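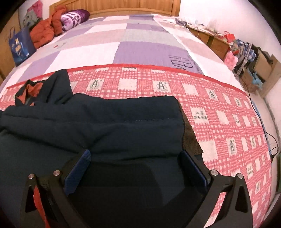 La doudoune marine sur la couverture à carreaux, col ou capuche retourné côté doublure.

2 juillet — atelier textile, journée pliage

Enfin une journée entière sur les vestes matelassées ! Je l'attendais depuis qu'on a bouclé les tee-shirts, et je note tout de suite, avant d'oublier la moitié de ce que j'ai compris.

Rappel pour ceux qui prennent le cahier en route : on prépare la fiche « gros vêtements » du guide Filham, celle qui doit expliquer comment plier une doudoune sur un lit, sans table ni planche, pour qu'elle entre dans une housse Drulel de 20 litres. La version de Napaporn Chareonsuk partait du dos, manches croisées, puis roulage du bas vers le col. Elle marche très bien sur une veste fine. Sur du matelassé, l'air reste coincé dans les boudins et le rouleau se rouvre dès qu'on enlève les mains.

J'ai donc repris à zéro, avec la veste marine. Elle a une doublure rouge orangé qui se voit de loin, et c'est un repère formidable : tant qu'on aperçoit de l'orange au col, c'est que le col n'est pas rentré. J'ai arrêté de chercher le haut du vêtement à tâtons. Les coutures claires aident aussi, elles se détachent bien sur le marine et donnent une ligne de pli toute faite. À mettre dans la fiche : choisir une couture, plier dessus, ne pas essayer de plier au milieu d'un boudin (ça repart comme un ressort).

Ordre retenu pour l'instant :
Fermer la glissière aux trois quarts, pas jusqu'en haut.
Poser le dos contre le lit, lisser à plat des deux mains en partant du centre.
Rabattre les manches, l'une puis l'autre, sans les croiser.
Rentrer le col vers l'intérieur.
Plier en deux sur une couture, appuyer, attendre que l'air sorte, replier.

L'attente compte énormément. Si on enchaîne les deux derniers plis, on emprisonne une poche d'air et tout est à refaire. J'ai mis le minuteur sur 68 secondes, par pur tâtonnement, et je garde cette valeur jusqu'à preuve du contraire. La première fois que le paquet est resté fermé tout seul, j'ai poussé un petit cri, je l'avoue.

Autre découverte, le support. Sur le drap seul, la veste glisse et on court après elle. Sur la couverture à carreaux rouges et blancs, elle tient nettement mieux ! Et puis les carreaux servent de grille : on aligne le bord de la veste sur une rangée et on voit aussitôt si ça part de travers. J'aime beaucoup cette couverture, avec ses cases blanches imprimées, ses petits emblèmes en A et, dans l'une d'elles, les caractères 江苏 (Jiangsu, donc). Elle est très chargée en motifs, il faudra peut-être une couverture unie pour les schémas de la fiche, mais pour travailler je ne la rends pas.
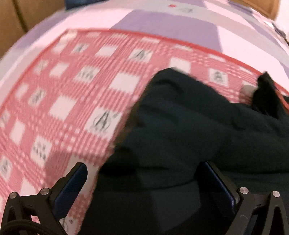
Vêtement sombre en tas, à reprendre. Dessous, la couverture à carreaux, puis le drap à blocs rose pâle, lavande et gris clair.

Point à surveiller : la couverture elle-même. Si elle fait un pli sous la veste, le pli se retrouve dans le paquet, et on accuse le matelassage à tort. La tirer par l'ourlet rouge, les deux coins ensemble, avant chaque essai. J'ai perdu une bonne partie de la matinée là-dessus.

Reste à faire :
— refaire la série avec la parka Votell, plus longue, capuche fixe ;
— comparer avec le rouleau de Napaporn, même housse, même minuteur ;
— demander à Bukhari s'ils ont encore les housses à valve ;
— trouver un mot plus joli que « boudin » pour la fiche (suggestions bienvenues dans la marge).

La fiche part en relecture en août, on a le temps de s'amuser un peu. Demain je laisse les vestes et je range les housses par taille.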